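Why Does Your House Make Noises at Night?

by Davina Baxter

You are in bed. The lights are off. Your book has been taken away by somebody who says it is late. And then, from the hallway, comes a noise.

Creeeeak.

Is it a burglar? Probably not. Burglars try hard to be quiet, and whatever made that sound was not trying at all. Is it a ghost? I lived for 16 years in a very old house in Cowie, where every person on the street promised me a ghost, and I am still waiting for it to introduce itself.

It was your house. Houses creak, tick, pop, groan and gurgle, and most of them save up their best work for bedtime.
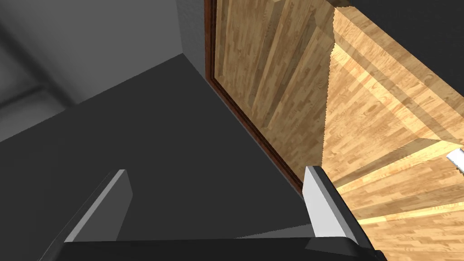 Let's begin with heat. Nearly everything your house is made of gets a tiny bit bigger when it warms up and a tiny bit smaller when it cools down. Bricks do it. Nails do it. The roof does it every sunny day without asking permission. You can't see it happen, which is a shame, as a visibly swelling roof would be much more fun than most of what's on television.

During the day the sun warms the outside of the house and everything stretches. After sunset it all shrinks back. The trouble is that different materials shrink by different amounts and at different speeds, and they're all nailed, screwed and glued to each other. Picture a bus full of people who all want to sit down at once. There's some shoving. A board tugs at a nail, the nail holds on, the board tugs harder, and at last something slips by less than the width of a hair. Pop!

Pipes are even worse behaved. A copper hot water pipe 16 feet long can grow by more than an eighth of an inch when hot water rushes into it. If that pipe is squeezed tightly against a piece of wood, it can't slide along smoothly. It slides, sticks, slides and sticks again, and you hear tick, tick, tick behind the wall. My friend Euan Guthrie was convinced for a whole winter that there was a clock inside his bathroom in Britley. He had even decided it was running slow.
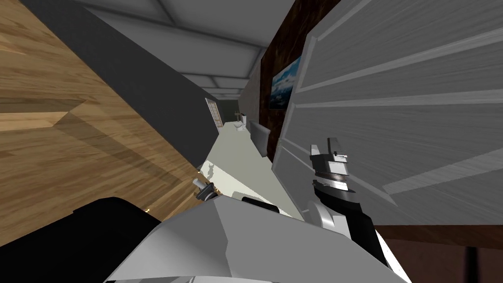

Now, the floor. Floors have a special talent, as anyone who has tried to reach the cookie jar after dark can tell you. When you step on a floorboard, it bends a little under your weight and may rub against its neighbor or slide up and down on a loose nail. The rubbing makes the wood shake very fast, the shaking wood makes the air shake, and the shaking air arrives in the ears of your parents.

There is one board like this in every house, and it is always outside their bedroom.

(If you must cross a creaky floor, walk close to the wall. The boards are usually held down better there. You didn't hear this from me.)

Doors creak for much the same reason. Inside a hinge there is a metal pin, and the parts around it have to slide over it as the door moves. A bit of oil lets them slide nicely. Without oil they catch and let go, catch and let go, perhaps 200 times in a second, and that adds up to one long spooky note. A violin works in the same way, with a bow catching and releasing the string, although people pay to hear that.

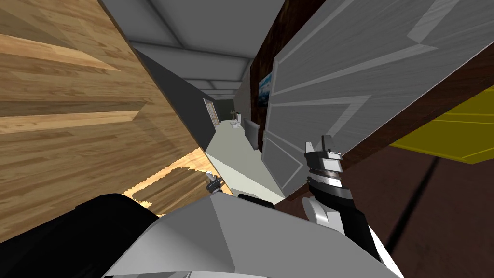

Wood grain on the left, a paneled door on the right.

So far we've blamed heat and rubbing. The next troublemaker is water, and I don't mean a flood. There is always some water floating in the air, much too small to see. We call it humidity.

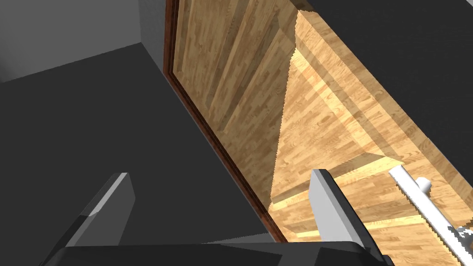 Wood drinks water from the air and gives it back again, even when it stopped being a tree long ago. In damp weather it swells up, and in dry weather it shrinks. It does most of this swelling across the grain and hardly any along it, so a wide board changes its width far more than its length. Look at the cabinet door in the picture, with its long strips of honey-colored wood and a dark reddish-brown trim down one side. In real wood, strips like those would do most of their growing sideways, each one nudging the strip beside it. A door that closes perfectly in October may stick in a muggy summer, and all that nudging can come with a crack or a groan.

One mystery is left. Why do you hear all this at night?

Partly it's the cooling I told you about. But the other half of the answer is you. On a Wednesday afternoon your house is full of people talking, a washing machine thumping, cars going past, and possibly a little brother with a recorder. The floorboards could sing an opera and you'd miss it. At night the other sounds stop and your ears, with nothing better to do, go looking for work.

They also pass everything they find to your brain, and a tired brain in a dark room is a terrible guesser. It hears a shrinking nail and suggests a bear.

Try this at home

Take a notebook to bed. When you hear a noise, write down the time and what it sounded like, then give it a rating for spookiness. In the morning ask a grown-up whether the heating switched off near that time, or whether anyone ran a bath. Do it for a few nights and you may find your ghost keeps the same hours as the water heater.

If you hear a noise that worries you, go and tell someone. Step on the creaky board on the way. It'll save you knocking.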